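The Pen Problem

I told my editor I wanted to write about a student robotics team and she said great, get me some sparks flying. I have no sparks for her. I spent the better part of two visits with the Clidbridge robotics club this winter, and what I mostly have is pens.

The club is building a machine called Leemans (named after a math teacher's cat, long story) that is supposed to restock a store shelf. Their pick for the first product was the gel pen. It's light, it's cheap, and it rolls away if you so much as look at it. Dragica Nedeljković, who coaches the team on top of teaching two sections of physics, thought they'd lost their minds. "I would have started with soup cans," she told me. "Cans want to stand up!"

Before Leemans gets to try anything, though, people have to do the job, over and over, so the students can see what a hand does when its owner has stopped thinking about it. And so there is a shelf, and a tub on the floor, and a lot of black pens.

I had a go myself, naturally. I figured five minutes. The pens in the tub point every which way, and you can't just grab one, you have to sort of comb through them with your fingertips while the other hand keeps the heap from sliding. I never noticed I was using both hands until Halima Haruna, a junior, pointed at my left one and asked what it was doing. I had no idea! She wrote that down.

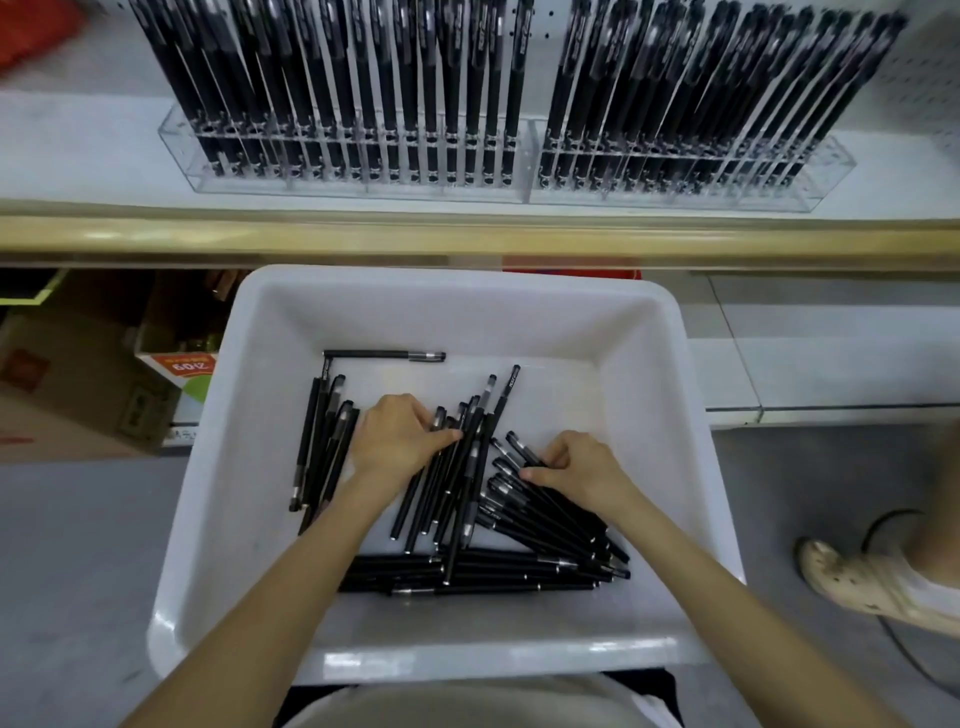 Two Hands or One?

That question nearly split the club in July, when they were still drawing things on the whiteboard. Musa Oyewole wanted a single arm, simple and quick to fix. Halima wanted two, mostly on the strength of having watched her aunt shell beans. The argument went on for weeks and got pretty heated by the standards of people who bring each other snacks.

They settled it with a spreadsheet, which I'm told is how most things get settled there. Musa went through 247 pickups on video and marked each one: left hand, right hand, or both. It took him the whole of a long weekend and he came back on the two-arm side, a little grumpy. He still thinks the second arm could be a plain paddle that just holds the pile down, and the day I left he was cutting one out of foam board.

Then there's the rack. It's clear acrylic with little round holes, so you're aiming a skinny black thing at a see-through thing, and I found that harder than I'd like to admit. Adesuwa Olaniyan runs the vision side of the project (she's a senior, and she has already informed her parents that she's not going to be a dentist) and she's been fighting with that rack since the fall. Software loves an edge. Clear plastic doesn't have many to offer, and the pegboard behind it is nothing but holes, so her early program kept getting excited about the wall.

Her fix is to look at the pens already standing and work out where the next one belongs. It does fine once there are a few in the row. An empty rack is still a headache, and so is a pen that leans, and pens do lean. I watched her scroll through 578 labeled pictures one evening, muttering, looking for the ones where a tilted pen had thrown everything off.

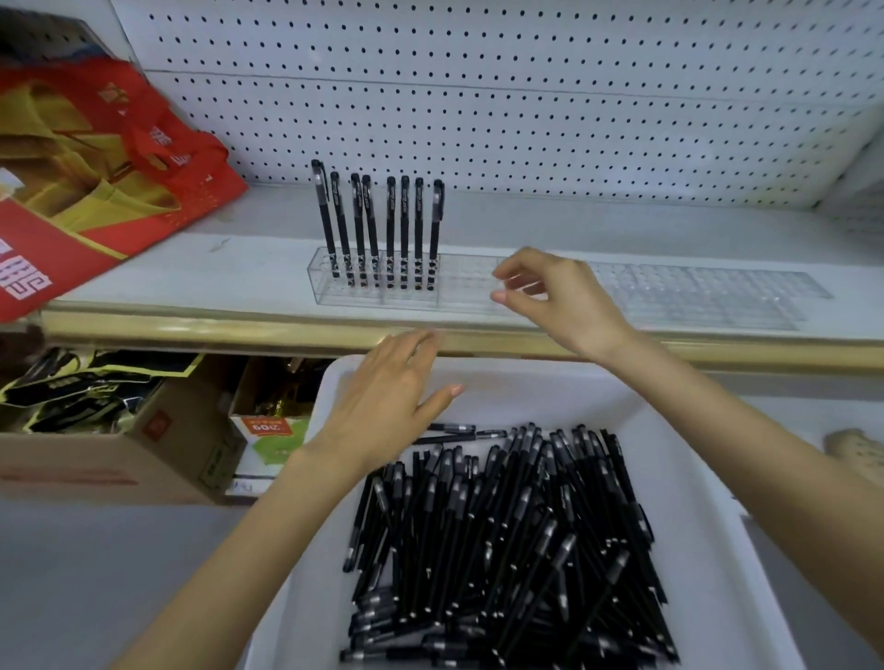

The row gets going, with plenty of pens still waiting in the tray.

The part I liked best was how slowly everybody worked. I'd pictured frantic typing. What I got was Gerardo Tolentino, the youngest of the bunch, asking whether we pinch a pen near the tip or further up, and then the whole table picking up pens to find out -- me included. We didn't agree. I go for the tip, for what it's worth.

Their big outing is the Baltlow regional on Wednesday, March 8, 2023, where each team gets 3 runs and the judges keep the best. Last year's club took a ball launcher called Umau and came home with a bent axle and a nice certificate. The goal for Leemans is modest: fill one row, drop nothing on the floor. The budget for the whole thing was $1,000, and a good chunk of that went to motors that Musa now says are the wrong motors.

I asked Adesuwa if she ever wished they'd gone with the soup cans. She didn't look up from her screen. "Next year," she said, and then she asked if I could hand her a pen.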